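Print this thread | E-mail this thread

Reusing tip boxes - do you consolidate or toss?

mudpuddle_63
We're a small water testing outfit and I've become the person who cares about pipette tip boxes, which I never asked for. Everybody here opens a fresh box when the old one gets down to a handful, so the shelf fills up with nearly empty ones. Lately I've been moving the leftovers together into one rack and keeping the empties to refill from bags. My coworker thinks it's a waste of time. Who's right?

My usual setup is two boxes side by side with both lids flipped all the way open, and the tips go across from one green rack to the other.
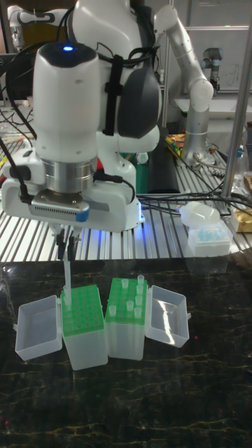
Leftover tips in the right-hand box, one going into the left.

I do it when I have a slow half hour. Does anybody have a better system - or should I give up and recycle the lot?

Cladgate
Toss them. I know that's not what you want to hear. We went through this at my last job and every time somebody handled leftovers there was an argument over whether they were still clean. If you're doing anything sensitive, a half-used box that's been sitting open is garbage. Plastic is cheap, reruns aren't.

tidybench
Hard disagree with Cladgate, at least for routine stuff. We refill everything from bags and autoclave the boxes when it matters. I worked out last April that we'd gone through 3,720 tips in racks when bagged ones would have done the job fine. The boxes last for years if you don't crack the hinges.

My one rule is fill from the back corner and work forward, row by row. Scattered tips drive me nuts, and a multichannel is useless on a rack with holes all over the place.

mudpuddle_63
Row by row, yes! I'm guilty of just dropping them wherever. And fair point on the sensitive work, Cladgate, but this is pH and nitrate checks mostly, so I'm not losing sleep.

The other thing that bugs me is the rack inserts. They never want to sit flat in the box.

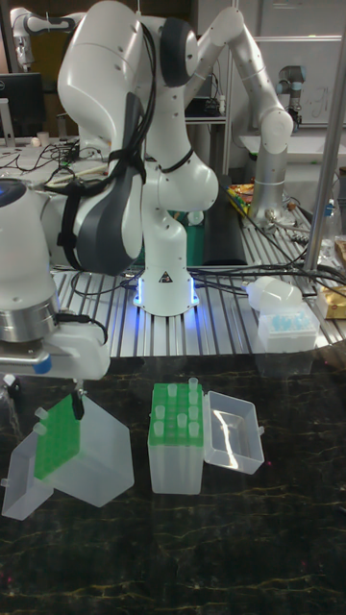

I end up pressing on the corners until they settle, and sometimes a tip pops out and I have to start that row over. The Jurkik ones we get are the worst for it. Is it a bad batch or am I putting them in backwards?

Macedo_lab
Check for a notch on one short side. We had 19 Jurkik boxes that all did this and it was the insert turned the wrong way around. Once you know, it takes two seconds. If there's no notch then I've got nothing for you, sorry.

Cladgate
Or the autoclave warped them. Seen that plenty. Tidybench, do yours still close properly after a few cycles?

tidybench
Mostly. I let them cool with the lids on loosely and they keep their shape. Two of mine went wavy and now they hold rubber bands and marker caps in the drawer.

mudpuddle_63
OK, just looked and there IS a notch. Half of ours were in backwards - probably my doing. Still got one that rocks no matter what, so that one can go in the rubber band drawer too. Going to try the back-corner method this week and see if my coworker comes around.

Vosumside Bench Talk | Contact the moderators | Copyright 2026 | Back to top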